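4.2 Conduct toward traders at the two markets

Complaints about harassment were collected at two open-air produce markets, Okdale and Cabrera, between March and October. Both markets are run by the same town authority and follow the same written code of conduct. We spoke with 108 stallholders, of whom 36 were women. Interviews lasted 20 minutes or less and were held at the stall, during slow hours.

Women at Okdale reported verbal abuse more often than men did, mostly from wholesale buyers and porters in the early morning. Men reported fewer incidents overall but were more likely to describe being pushed or threatened over a pitch. Few traders of either sex had filed a written complaint. The reason given most often was that the form had to be handed to the same gate officer who assigned the stalls.

At Cabrera the pattern was different. The market had moved its complaints desk to a separate office the year before our visit, and the desk log held 209 entries for the period. Most of these concerned prices and drainage. Only six mentioned conduct toward a person, and all six were filed by women selling leaf vegetables in the covered row. We return to the covered row in Section 5 - its stalls are rented by the day, which leaves those traders with less standing when a dispute comes up.

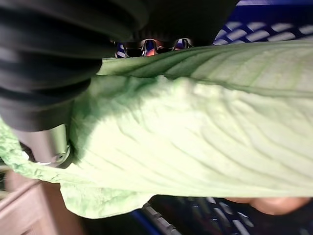

Figure 3. Surface of a green leaf, close view.

Daily renters were also less likely to know that the code of conduct existed. When shown a copy, several asked whether it applied to them. The text does not say. It refers only to "license holders," a term that the authority at Cabrera reads as annual tenants and the authority's staff at Okdale read as anyone who has paid for a pitch that day.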